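Gallery: gathering pick-and-place examples on the small table

By Gwendolyn Pettigrew
14 shares | 4 comments

The Medmont set is our collection of short recordings for one plain task: small cubes, a paper plate and a pot. Each recording is one example. It holds the camera frames, the joint positions and a line of text saying what the operator was asked to do. The learning system, which we call Skistano in the code and in the notes, gets nothing else. It has no model of the plate and no list of cube positions, so whatever it learns about either has to come from the recordings.

A gallery is a poor way to judge a set of this kind, as the joint data carries at least as much as the frames do. Several readers asked what the table looks like in use, however, and the written notes from May leave most of that out.

1. Two cubes on the plate

Both cubes are the same green, and the gripper is open over the left one. With two matching cubes the instruction must not depend on colour, so the text line says only "a cube" and the operator is free to choose. 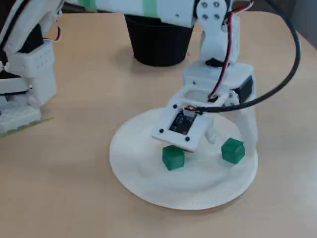 Free choice causes some trouble later. If the operator always takes the nearer cube, the set contains a rule that was never written down, and the system will follow it. We now give the operator a side, left or right, drawn at random before each recording. The side is stored in the log but kept out of the text line. When we check a batch we compare the two counts, and a batch that leans too far one way is topped up before it goes into training.

Start positions are handled in a similar manner. Cubes are put down by hand, the plate is moved a little between recordings, and the arm begins from one of 10 resting poses. An earlier batch used a single resting pose. The trained system did well from that pose and badly from all others, and the batch was dropped.

Recordings run at 30 frames a second. Most of the useful movement is in the last part of the approach, where the fingers close, and operators tend to hurry it. The rule on the wall is to slow down over the plate and to leave the fingers still for a moment before closing. Pauses elsewhere are trimmed. Long pauses teach the system to wait, and it is very good at learning to wait.

Failed grasps are kept if the operator recovers within the same recording. They are marked "R" in the log. A failed grasp with no recovery goes into a separate folder called Ralititz, used for testing the success checker and for nothing else. The mix in the current training batch is 20 clean recordings to each marked one. I would like more of the marked kind - they are slow to collect, and a deliberate mistake rarely looks like a real one.

2. Plate clear, gripper at the pot

The plate has nothing on it and the tip of the long finger is very close to the left side of the pot. Frames like this matter to the success checker, which has to tell a bare plate from one where a cube is hidden behind a finger.

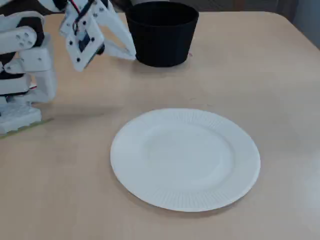
Notes on the batch

Each batch is 30 recordings, after which the operator stops and the joint zero positions are checked. Drift between checks is small but it adds up, and it shows first as a grasp that lands to one side.

Light is left alone. We tried holding it fixed and gave up, as the shadow of the arm changes with every pose in any case. The viewpoint is written into the log, and a recording with a missing viewpoint entry is thrown out.

The file layout is the one from Mercado, our earlier sorting project, with two fields added: the drawn side and the resting pose. Old loading scripts will read the new files and ignore both.

Comments (4)

tolland_k
Do you store the commanded joint positions or the measured ones? The two differ a fair bit on small servos under load.

Gwendolyn Pettigrew
Both. Training uses the commanded positions as the action and the measured ones as the state.

marrowbone
Dropping the side from the text line seems a waste. You could train with it and without it and compare.

R. Ashdene
Same problem here with pauses. We trimmed at the start and end only and the arm still froze above the object. Trimming the middle fixed most of it.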